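The Kitchen Corner at Vekcombe

I've been meaning to put up a few more from the shared kitchen. We're 12 people on one sink, so the mugs never really stop moving! I love the dark counter against the steel (Ruwan Fakir still wants a pale one, and we've argued about it since July). The big coffee cupboard clear-out gets its own page - that one has 306 pictures, bring a snack.

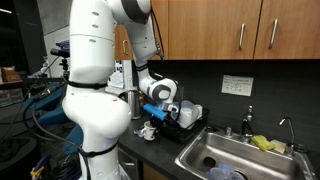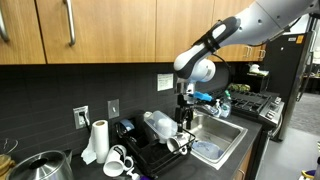

Sink side of the kitchen, with a white mug out on the dark counter in both.

The wood cabinets in the second one are my favorite part of the room, all that grain. Next up is the pantry at Avell, which has 4 shelves and far too many jars of lentils. If you want a bigger copy of anything, drop me a note and I'll send it over.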